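Planning the equipment budget for the coming year

Sun 12 September

The budget for the coming year must be settled before March, and I have been asked to set down how the equipment portion was arrived at. I do so here in a personal capacity, as several readers have written to ask.

Our group at Condeletti works on kitchen tasks: clearing a sink, sorting food from dishes, putting items away. Two proposals were considered. The first was to purchase a second arm and hand at once, together with a bench and plumbing. The second was to spend the first half of the year in simulation and to buy hardware only when the task list had stopped changing. Judit Rácz prepared the costings for both, and I am grateful for her patience with my revisions.

We have chosen the second. The allocation is 63 per cent for computing and licences, with the remainder held for hardware. A simulated kitchen can be rearranged in an afternoon — a real one requires a plumber and a purchase order. We have set a target of 200 trial layouts before any quotation is sought, and each layout will be run 100 times. 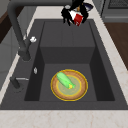 The held portion will not be released automatically. Dindine has offered to keep its quoted price open until March, and I have asked that the offer be confirmed in writing. Spare fingers and cabling are to be listed as separate items, as they were left out of last year's figures and had to be paid for from the travel line. Training for new staff will be charged to the Torkamum project.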